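Two-Arm Manipulation, Handout 4: Working with Cables

Summer course, Hendale teaching lab
Instructor: Celeste Azevedo

1. What this handout is for

In the first three handouts we worked with rigid things: blocks, cups, lids. A rigid object is kind to a beginner. When you know where one corner is, you know where all the corners are. A cable does not give you this help. You can know exactly where the plug is and still know almost nothing about the middle of the cable.

This week each team will teach the two arms to handle cables on the table. You will drive the arms by hand with the leader handles, record your demonstrations, and train a policy from them next week. Please read sections 2 to 5 before you come to your session. Section 6 is the homework.

2. Words we will use

Demonstration. One complete recording, from the home position of both arms until both arms are home again. If you stop in the middle, it is not a demonstration, and you must delete it the same day.

Slack. The part of the cable which is not pulled tight. Slack is your friend when you move one end, and your enemy when you want to see what you are doing.

Crossing. A place where one part of a cable lies over another part. We write down which part is on top. Two cables with the same outline from above can be very different problems if the crossings are different.

Holding arm and working arm. At each moment, one arm should keep the cable in place and the other should do the action. The roles can change many times in one demonstration, but they should not change without a reason. When both arms are working arms at the same time, the cable usually gets worse.

Handover. The cable goes from one gripper to the other. During a handover there must be a short time when both grippers are closed on the cable. Students often open the first gripper too early.

3. The space between the grippers

Most of the difficulty in this task is in a small volume in the middle of the table. Each arm can reach it well, but the two arms together can reach it only if they come from their own sides and at a good height. If the left wrist goes too low, the right wrist must go over it, and then the right wrist camera sees mostly the left arm and not the cable.

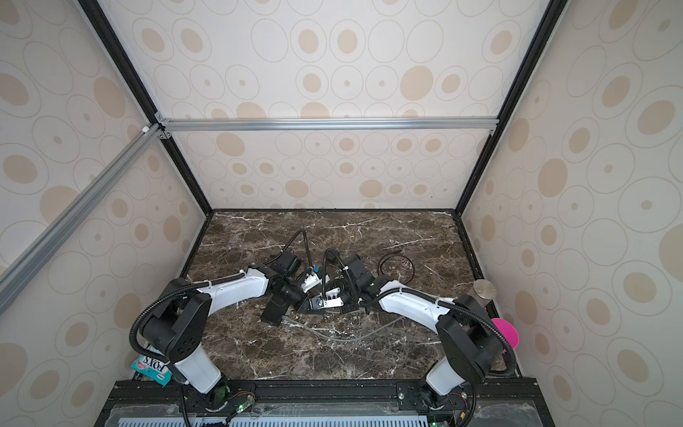 For this reason we ask you to plan the approach before you touch the handles. Put your two hands on the desk and do the movement with your own fingers and a piece of string. It sounds childish, but last August the team that did this had far fewer bad recordings than the other teams. Say aloud what each hand does: "left holds, right pulls, left opens, left moves closer, left closes." If you cannot say it, you are not ready to record it.

Some rules for the middle space:

Approach from your own side. The left gripper stays left of the right gripper. Crossing the arms is forbidden in this course, also when you are sure it is safe.

Keep the fingers clear of the table by a small gap until you are above the part you want. If you slide the fingers along the surface, they collect other cables on the way.

Grasp near a crossing, not on it. If you close the fingers on a crossing you hold two strands, and when you lift, you make the knot tighter.

Pull slowly and stop when the cable resists. The arms are stronger than the connectors. Do not test this.

Look at the wrist views one at a time. Many of you try to watch all views together and in the end watch none of them. My advice is the overhead view for planning and the view of the working arm for the grasp.

4. How to record

Start the recorder (we use Kallon, the same version as last week) and check that all the camera views are moving. A frozen view is the most common fault in our data, and it is very hard to find afterwards. Wave the gripper a little in front of each camera and look for the movement on the screen.

Then check the name of the task. For this handout there are two: "cable_separate" and "cable_clear". In the first, the cables must be made free from each other and stay on the table. In the second, they must also be moved out of the middle. Do not mix them in one folder. The policy learns what you show, and if you show two different endings it will learn something between them – usually an arm that stops in the air and waits.

Each team records in blocks of 8 demonstrations, and after each block the driver changes. Tired drivers make long pauses, and long pauses are also learned. Between demonstrations, one member of the team rearranges the cables by hand while the arms are at home and the enable switch is off. Please vary the arrangement more than feels natural. People believe that they are throwing the cables at random, but in the log we often see the same shape again and again, with the plug always at the same side.

After each demonstration write one line in the log sheet: the number, the driver, the task, good or bad, and a short remark. "Bad" is not a punishment. We need to know the bad ones so that we can take them out.

At the end of last summer's course, the class had 296 demonstrations in the folder, but only 147 of them could be used for training. The others were not lost because of the robots. Most had a wrong task name, a frozen camera or no log line, so we could not know what they were. Ten more seconds of attention each time would have saved them.

5. Notes from a session

The following notes were written for this course by our teaching assistant. I include them because they show well how a driver thinks during the task, and because I could not write them better.

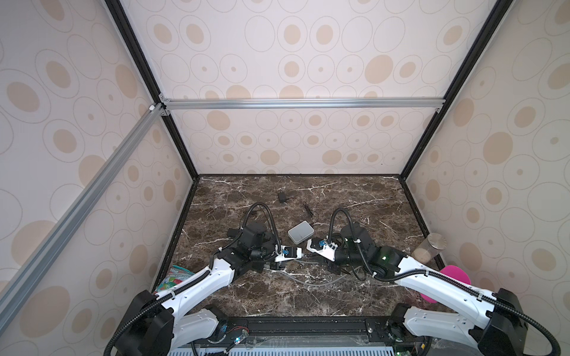 Session notes by Darlene Beaulieu
Wed 7 July

I spent this session on approach height only. I did not try to get nice endings. My question was simple: from what height can I bring both grippers to the middle and still have room to move one of them away?

When I came in high and lowered both arms together, the movement looked good on the screen but I had no holding arm. Both grippers arrived at the same moment and I had to decide there, in the air, who does what. I paused each time. These pauses are visible in the recording, and I marked them all as bad.

When I lowered the left one first and closed it, and only then brought the right one, everything became calmer. The whole demonstration was a little longer but without stops. I think that steady and a little slow is better for training than fast with stops, and Celeste agrees with me.

Boxes and adapters that have a cable are more difficult than a cable alone. The box is heavy compared with the cable, so it acts like an anchor. If you pull the cable, first the slack goes, then the box turns, and after that the box slides. The turning is the dangerous moment, as the cable can go under the box. I now move the box first when I have the choice.

One mistake I made more than once: I looked so much at the grippers that I forgot the elbows. The wrists can be far from everything and the forearm can still be close to an object near the wall. Before you move sideways, look at the full view one time.

Also a small thing about the handles. The left Leitão handle has a stiffer trigger than the right one. You will think that the gripper is closed when it is only half closed. Press until you feel the end.

D. B.

6. Homework

Write your answers on one page and bring it to the next session. Drawings by hand are welcome.

a) Take two cables at home and drop them on a desk. Draw the result from above and mark every crossing with the strand that is on top. Then write the order in which you would open the crossings.

b) For your first three steps in (a), write which arm is the holding arm and which is the working arm. If the roles change, explain why.

c) Darlene marked her pauses as bad. Do you agree that all pauses should be removed? Think of a pause in which the driver waits for a swinging cable to become still.

d) Choose one rule from section 3 and describe what could go wrong if a driver does not follow it. Be concrete.

Teams who want to train before next week may use the Ciltik workstation in the evening. Reserve it on the paper list at the door, and write the name of your team and not only your own name. Please copy your folder before you start the training – the script writes in the same place where it reads, and I have not yet had time to repair this.

Handout 5 will treat the training itself: how to cut the recordings, how to read the loss curve, and why a low loss does not always mean a good robot.

Questions about this handout: Celeste Azevedo, Hendale teaching lab | © Hendale teaching lab, for course use | Back to top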